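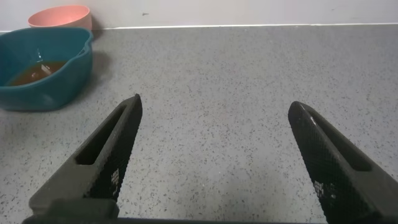
How often should the plug-in heater be checked? Every 4 weeks from October on, and again before storage.

Guides > Heating > Checklists
Tagged: Home Energy

Gazi heater check
Cord: no cracks. OK.
Filter: dusty, vacuumed.
Thermostat: set to 18, reads high. Recheck.
Tip switch: OK.
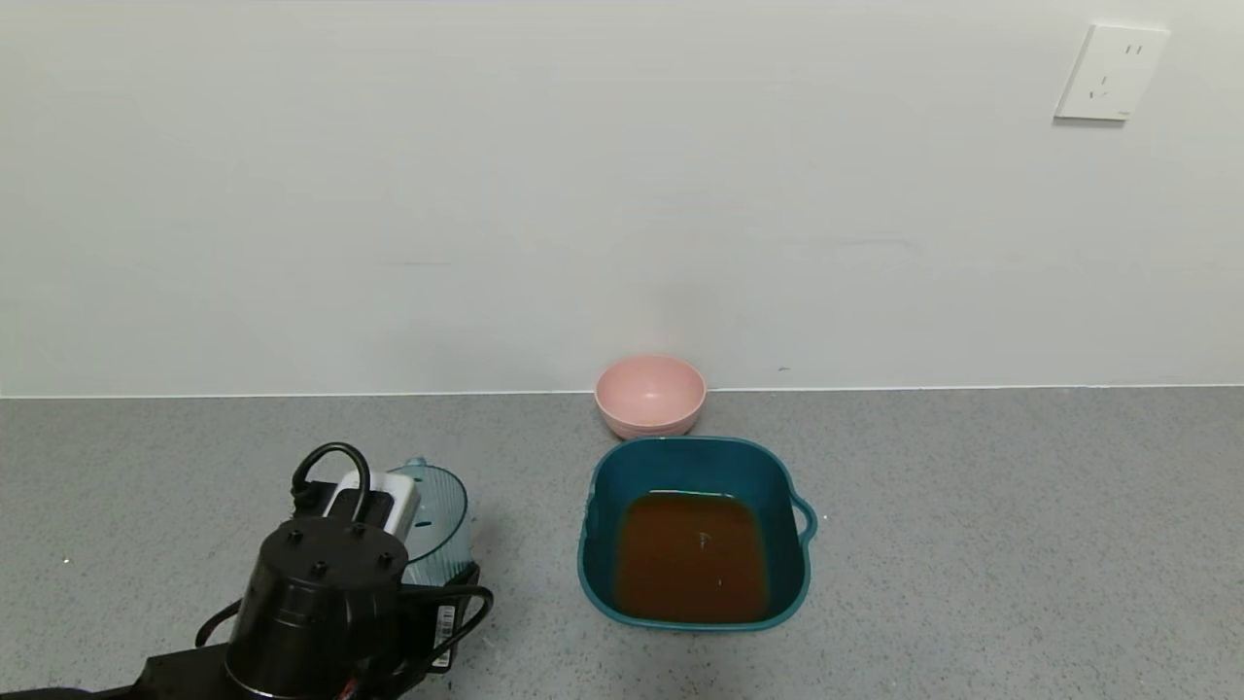

Can the heater share a power strip? Plug it straight into the wall, with nothing else on it.

Timer: runs 40 minutes, then off. OK.

Reviews Guides Forum Contact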